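4 Nov 2018

Sunday, shop to myself. Soaking and split prep for the December order, plus the rim problem, plus whatever is going on with tank two. Writing this up before I forget, sorry for the state of it.

Tank two

Smells. Not rotten, more like wet cardboard left in a car. Drained it, scrubbed the walls with the stiff brush, refilled from the cold tap. The brown ring at the water line came off with bicarb and a lot of elbow. Whoever used it last left offcuts in the bottom and they had gone slimy. Please fish the bits out before you go home. There is a sieve on the hook for it.

Also the plug is going. It weeps. Put a bucket under it for now. Rubber ones from Westo were the wrong size last time so take the old one along and match it at the counter.

Willow, the Fendutham bundles

Opened the first two bundles of buff. First one lovely, straight, even butts, hardly any side shoots. Second one is a mixed bag. Lots of kinked tips and the colour is all over the place, some nearly orange and some like weak tea. Sorted it by length against the door frame and then again by thickness, pencil thick and under.

Keepers went in tank one. 86 rods, which is enough for the two log baskets but not for the trays as well. Rejects are in the blue bin, still fine for practice bases and for the kids' class.

Soak times so far, buff:
thin stuff, 3 hours, bends round a thumb with no complaint
middling, overnight, fine
butts for stakes, overnight was NOT enough. Two cracked at the upsett. Left the rest in.

Somebody has written "mellow 1 hr" on the whiteboard. Under wet hessian I'd go longer, most of the afternoon. The ones I pulled early were soft outside and stiff in the middle, you can feel it when you prick up.

Cane, the Skalon coils

Different animal. Chair-seat cane from Skalon is in, two coils, glossy side good. Soaked a hank warm for a few minutes and it was ready. Leave it in too long and it goes grey, see the sad grey hank pinned to the corkboard, that was me.

Handle cane is thicker than what we had before. I measured it twice becuase I didn't believe the label. It will do for wrapped handles if we take the bow down a size. Don't use it with the old bows, the wrap sits proud and looks like a bandage.

Begović bench

The lapboard on the Begović bench has come loose again at the left. Same screw. Plugged the hole with a matchstick and glue, clamped it, leave alone till Tuesday please. The bodkin rack is screwed on properly now, small ones at the top.

Shaves: the upright one was cutting a taper across the skein. Took the blade out, it had a burr on one side. Ten minutes on the stone, then leather. Much better, nearly the same width end to end. I'd still run anything fussy through twice.

Rims

This is what I meant to spend the whole day on. Three goes at a border on the small rectangular tray.

First go, plain three-rod. Fine along the long sides, horrible at the corners. The rods want to go round a curve and a corner stake gives them nowhere to go, so you get a gap you could lose a pencil in. Undid it.

Second go, same border but with an extra stake bypacked at each corner. Closer. The gap goes but there's a lump, and the lump is on the outside where your hand goes to pick it up. Undid that too, by which point the stakes were drying out and I'd lost one.

Third go, rewetted everything (sponge, then wet towel for a bit), plain border again, then a follow-on plait laid over the top and pegged down. Keep the corners soft and let the plait go round them in a curve, don't try for a square. That one I like. It eats rods though – 34 for one small tray including the ones I snapped – and it takes twice as long. Would need to go on the price.

For shape to aim at, slanted sides and a thick braided rim going the whole way round:
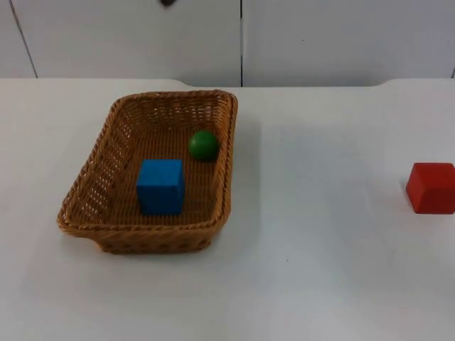 Notes on corners

Kink the corner stakes with the round-nose pliers, gently, before turning down. With the rapping iron you bruise them and the bruise shows once it's dry.

Work the long side first. Starting on a short side I ran into the corner before I'd got my tension right and the first bit was slack. You can't really pull it up later, only hide it.

Keep the tray weighted. I used the old flat iron. Without it the base lifted on one side and I was weaving a boat.

Tie the corners in while it dries. String round the lot, not too tight. One of last month's trays went banana shaped by the heater and I reckon it was untied.

Flare: I was letting the sides lean out more as I got tired. The gauge stick helps, check every few rounds. If it's gone too far then press in with the palm and do two rounds of waling, firm. Pairing doesn't hold it.

Bases for the trays

Tried the frame and sticks in the screw block. 21 sticks is too many for that width, you can't get a weaver between them without swearing. Dropped a few and it packed down nicely. Double up the outside sticks, they take all the strain when you stake up.

Weavers butt to butt, tip to tip. I know I go on about it. The base on the shelf with the step in it is what happens if you don't.

Turn the weaver round the outer stick twice every so often or the edges creep up ahead of the middle. Every fourth row seemed right with the thin stuff. With the middling stuff, every third.

Drying and finish

Log basket from last week has dried and shrunk a bit, as expected. Slight rattle in the siding. Packed it down with the iron and added a round. Should have packed harder in the first place, was rushing.

Trimmed the insides with the bent-nose snips. Leave the ends resting on a stake, don't cut flush or they pop through. Had two pop through on the handle side and had to peg them back in.

Someone asked about varnish. I'd say no on willow, it goes yellow and chips off at the rim. Bit of linseed mixed with turps if they must. Rags go flat on the line outside afterwards, NOT scrunched up in the bin, they can heat up on their own.

Mould check on the back shelf: one round base with specks underneath. Wiped with vinegar, put in the sun. The shelf is hard up against the brick and there's no air behind it. Pulled it out a hand's width. Don't push it back.

Still to do

Top up tank one, butts need to stay right under. Put the paving brick on them.
Order more buff, one bundle, and ask Fendutham if they can pick out a straight one.
Plug for tank two.
Weigh the finished tray so we can get a postage price.
Sharpen the other shave, the flat one.
Work out what a plaited rim costs us in time. I didn't write down when I started, of course.
Find the good secateurs. The orange ones are for string only, they chew willow.
More hessian, the old bit is mostly hole.

Swept up, bits are in the green bin. Heater's off at the wall. Left the hessian damp over the second lot of stakes so if anyone's in first thing give it a splash and turn them over.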